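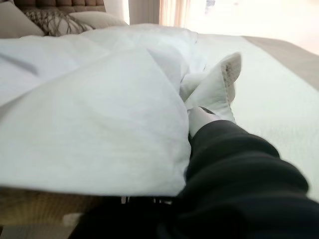 White duvet, one corner raised.

Reading Buildings for Visitors
Handout 7: The parish church that is not in the guidebook
Lecturer: Lakshmi Annamalai

Bring this sheet on the walk. Last year several people left it on the coach and then asked me where the font was.

1. Where we are in the course

By now you have done the cathedral, the castle and the merchant's house, all of which come with a leaflet, a gift shop and a person in a lanyard. Most old churches have none of these. They have a locked door, a number to ring, and a laminated history written by a former vicar who was chiefly interested in bells. You will be taking paying visitors into places like this, so you need to be able to work out what you are looking at without help.

The method below is Gerd Schmieder's, with my alterations. He taught this module before me and believed that any building could be read in ten minutes if you kept your mouth shut for the first five. I have never managed the five.

2. Start outside

Walk all the way round before you go in. Go clockwise or anticlockwise as you please, but finish where you started. Visitors will want to go straight through the door, especially if it is raining, and you will have to be firm.

Look at the walls first. A change in the stone usually means a change in the building: a taller wall on an older one, a blocked doorway, an aisle added when there was money and stopped when there wasn't. Straight vertical joints are your friend. If a line runs down the masonry like a badly hung strip of wallpaper, two periods are meeting there, and the job is to decide which came first.

Then look at the windows. Small, round-headed and deep-set suggests early. Tall, narrow and pointed is later. Big, flat-topped and full of upright stone bars is later again. Please treat this as a rule of thumb. The Victorians could do all three before lunch, and often did, so a window that looks perfect should make you suspicious. Crisp edges on a weathered wall are a bad sign for anyone hoping for the twelfth century.

Then the roof. See whether there is an old roof line on the face of the tower, a sort of upside-down V in the stonework. It shows where the nave roof used to be before somebody lowered it, generally to save on lead. Visitors love this. It costs nothing to point out and they will photograph it more than the altar.

3. Going in

Stand at the west end and let your eyes settle. Do not start talking. (Schmieder again.)

Count nothing yet. Ask yourself whether the two sides match. In a small church they seldom do, and the reason is nearly always the same: somebody paid for one side and the other side had to wait. Look at the pillars. Round and stout on the north, slim and many-sided on the south, and you have your story already.

Next, find the things that have been moved. Fonts travel. Pulpits get cut down. Tombs are shunted into corners to make room for the organ, which is always larger than it needs to be. A knight lying with his feet facing a radiator was not put there by his grieving widow.

Look down as well as up. Floors get neglected by guides because it is hard to sound impressive while staring at your shoes, but the old grave slabs are often the only place where ordinary local names turn up. Last time we walked this route, Gerrit Engelbrecht found a slab with a mason's practice lettering along one edge, where the man had clearly run out of room and started again. We had all stood on it.

4. Dates, and how to avoid giving them

You will be asked how old it is. Everyone asks. The honest reply is usually "which bit?", and it is a perfectly good reply if you say it kindly. Give a century, point at the evidence, and move on. Never give a single year unless it is carved on something, and even then check that the carving isn't recording the new gutter.

Rüdiger Albers, who is visiting us this term, will speak for half an hour on roof timbers and what can be learned from carpenters' marks. He has asked me to say that he does not do ghosts.

5. The walk

Tuesday, October 24, 2023. We visit 2 churches, with lunch between. The first is easy and mostly of one period. The second has been altered by everybody who ever owned a chisel, and I expect arguments.

Meet by the lower gate. The coach seats 81, so there is no need for the scramble we had in September. Wear something warm, as both buildings are colder inside than out. Bring binoculars if you own them, and a small torch. Nele Pfeiffer holds the keys and would like them returned to her hand, not to a windowsill.

6. To hand in

One side of paper on the second church. Choose a single wall, inside or out, and put its features in order from oldest to newest, with your reasons. A rough sketch will help. It does not have to be a good sketch; mine look like sheds.

You may disagree with the laminated history. You may not copy it. I have read it more often than you have, including the part about the bells.

7. Reading before next week

Your notes from the castle session, sections on blocked openings and reused stone. Handout 8 covers cloisters and what is left when the rest of the monastery has gone, and it will be in the tray outside my room once I have found the stapler.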